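Chilled Poultry - Whole Birds and Portions

Silto supplies fresh chicken, duck and turkey to hotels, schools and care homes. Whole birds are graded by weight at our Udmont site and packed 10 to a case. Portions include breast fillets, thighs, drumsticks and wings, with skin on or off as requested.
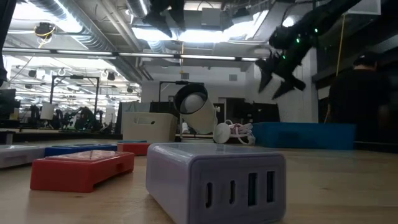

Duck legs and turkey crowns are available to order - please allow two working days. Each case carries a batch code which identifies the farm and packing line. Product code 378 applies to mixed portion cases only.

Customers who require a particular trim or weight range should send their specification to Fabian Leitner, Poultry Buying.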